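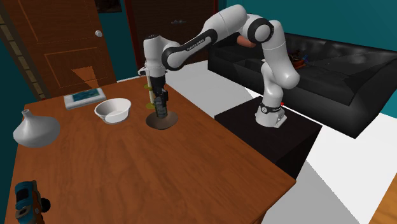 1/ Label shrinkage on cellar stock: notes

2/ Paper labels on 27 bottles from the Senar lot, stored since February. Nine have lifted at the seam. All nine were on the bottom rack, nearest the floor drain.

3/ Adhesive is casein. It grabs well on cold wet glass, then lets go slowly if the humidity stays high. The supplier, Climo, lists an upper limit and we were over it for most of the spring.

4/ Measured label length on the lifted ones with a steel rule. Paper grain runs vertically, so the growth is all around the bottle. If the grain ran the other way you'd get wrinkles top to bottom and the seam would hold.

5/ Saimi Ikonen asked whether the varnish matters. Slightly. It slows moisture through the face but does nothing at the cut edge, and the cut edge is where these start.

6/ Print run was 600, delivered count 597. The missing three are spoilage at the cutter and were credited.

7/ Next batch: same paper, grain still vertical, overlap increased by 2 mm, glue changed to a water-resistant grade. Brendan Mulcahy is cutting the samples.

8/ Correction to 3: the limit is for storage of the glue itself, before use. The limit for finished bottles is on the second page and is lower.

9/ Will check the samples 13th November. Top rack and bottom rack, same lot, same glass.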